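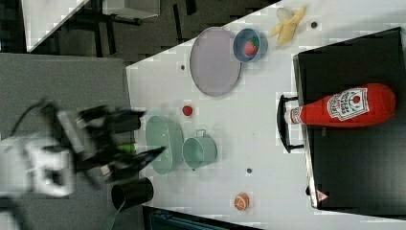
January, a bit after 3 in the afternoon

Spent most of today on the play kitchen set for Pimham, and I have to say I've grown fond of it. Fiachra Sheehan came by with coffee and we ended up talking for ages about the banana, the peeled one with the flaps open – he thinks it's too pale to sit next to the strawberry, and I think the strawberry just makes everything look pale. Leaving it in for now.

The mint-green bowl and cup stay together as a pair. I'd still like the strawberry kept in the blue bowl when things get put away, it's much easier to find there. The plush ketchup bottle is far too big for the stove and I love it anyway.

Weighed the whole box on the parcel scale before lunch, without the stove: 292 g over what Bennani wrote on the sheet. Could be their packing paper, will ask.

To do: wipe down the plate, order a second halved orange from Dondinari (item 188), find the lid of the box.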